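Linlow House Gallery
Flower Wrapping and Hand-Tied Bouquets

The Linlow House craft program offers instruction in floral presentation to adult members throughout the year. This page records the July session on paper wrapping, led by Eylül Tuncer, with assistance from Doğukan Değirmenci in the preparation of materials. The session ran for two hours and was open to members at all levels of experience.

Artificial stems are used for all introductory work. They may be arranged, wrapped, unwrapped, and arranged again without damage, and members are encouraged to repeat each exercise until the folds fall cleanly. The stems are held in the Pangilinan Room and are returned to their trays by color at the close of each session.

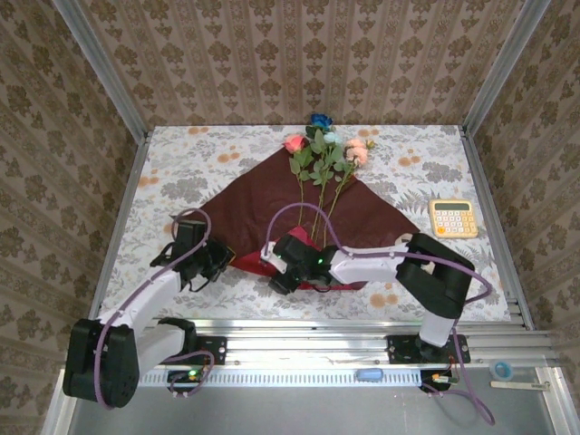 A wrapped bouquet depends first on the placement of the paper. Members are taught to set the sheet with one point directed away from them, so that the point rises behind the blooms as a backing when the sides are brought in. The dark maroon-brown sheet is laid in this manner, with a brighter red sheet showing beneath its front edge, and the flowers rest with their heads toward the back: a blue rose at the top, a pink-coral rose to the left, and pale pink blossoms to the right. The use of two papers of related color is recommended for bouquets in which the flowers themselves differ widely in tone.

Paper and color
Deep papers are suited to pale flowers, and members working with light blue or pale pink blooms are advised to begin with them. White and cream papers are introduced at the second level, where the folds are more exposed to view. Sheets are cut to 70 by 50 centimeters before the session.

Folding and tying
The left side is folded first, then the right, and the lower corner is turned up over the stem ends. Ribbon is tied at the point where the stems meet. A single bow is sufficient for table display; a bouquet intended for presentation by hand should be tied twice.

Display
Completed bouquets from the July session may be viewed in the Rarnido corridor during regular opening hours. Visitors are asked to refrain from handling the displays.

Registration
The next session will be held on a Saturday at 3 p.m. Members may register at the front desk. All paper, ribbon, and stems are provided.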